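Skerkdale Household Lending Store
Frequently Asked Questions: Bath Items and Non-Slip Mats

Last reviewed Friday, November 8, 2019

Who may borrow bath items?
Any resident of Skerkdale with a current store card may borrow from the bath section. Visitors staying with a cardholder may use that cardholder's account with written permission.

How long is the loan period?
The standard loan is 14 days. It may be renewed once at the desk or by telephone, provided that no other cardholder has reserved the item. Infant tubs may be kept for up to 107 days on request.

How many items may be taken at one time?
Each card covers 4 bath items. A tub and its mat are counted separately.

Is a deposit required?
No deposit is taken for mats, stools or rinsing jugs. A refundable deposit applies to tubs and is returned when the tub has been checked in.

Which mats fit which tubs?
Mats are tagged by size at the shelf. Small mats are intended for infant tubs and basins, and large mats for full-length household baths. The store does not trim mats to fit. Borrowers who are unsure should bring the inside measurements of the bath to the desk.

Do the mats work on textured or tiled surfaces?
Suction mats are lent for smooth tub surfaces only. They should not be used on stone, tile or a tub with a rough base - the cups will not hold.

How should items be cleaned before return?
Wash plastic items in warm water with mild dish soap, rinse both sides and hang them until fully dry. Bleach and abrasive powders are not permitted. Raised patterns tend to trap soap, and a soft brush is recommended for these. 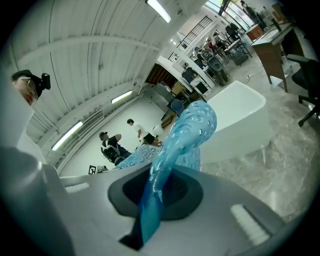 Mats should be returned unfolded or loosely rolled, with no clips or rubber bands. Tubs are to be returned empty, with any plug or hose placed in the bag supplied.

What happens if an item is returned damaged?
Ordinary wear is accepted. Cracked tubs and torn mats must be reported at the desk and should not be repaired at home. A replacement charge may be made under Section 400 of the lending terms.

Can items be returned outside opening hours?
Mats and jugs may be left in the Rado Street drop box. Tubs must be handed in during opening hours.

Who handles questions about the bath section?
Please write to Levente Mészáros, Lending Services, Ackah Building, Skerkdale. Written inquiries should include the card number and the tag number of the item.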